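Annick says a kitchen table should have nothing on it. Annick also owns a bureau with 162 things on it, so I take the advice with some salt.

Still, I tried. On Sunday I sorted everything into stuff we eat, stuff we might eat, and stuff that has lived here since August. The third pile won. My rule now is that whatever survives gets pushed back against the wall and the middle belongs to a plate.
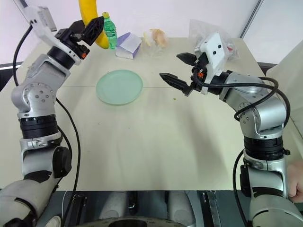 The plate is the pale green one, from a set of 3 that used to be a set of four. I like it more than the good ones - it asks very little of a sandwich. Bananas are still under negotiation. Marius wants a bowl for them, and I've pointed out that a bowl is just one more thing on the table.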